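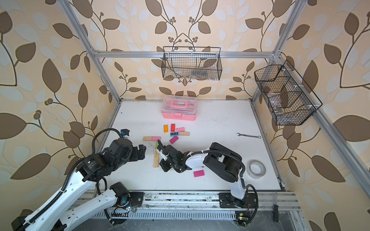 *Progress report no. 4*

Hi Satish,

Quick update on the two-arm kit we're reviewing from Pomov. We're 8 weeks in and I'm happier than I was in January! Both arms are bolted to the front rail now, grippers on, and we've moved on to block work – picking up the colored blocks and lining them up on the white table (the thin wooden sticks are still a pain, they roll).

So far we've logged around 2000 picks. The left arm dropped 37 of its last batch, mostly sticks, and the right one did better. I've asked Pomov about softer finger pads, and their support desk has been quick every time I've written. The manual is another story – the calibration chapter skips a whole step and I had to get it from the Janport team.

Money is fine, I haven't touched the spares budget. Next up is the wrench and the tape roll, then the toolbox handle if the grippers are up to it. I'd like to hold off on the Urkcombe order until I've seen that.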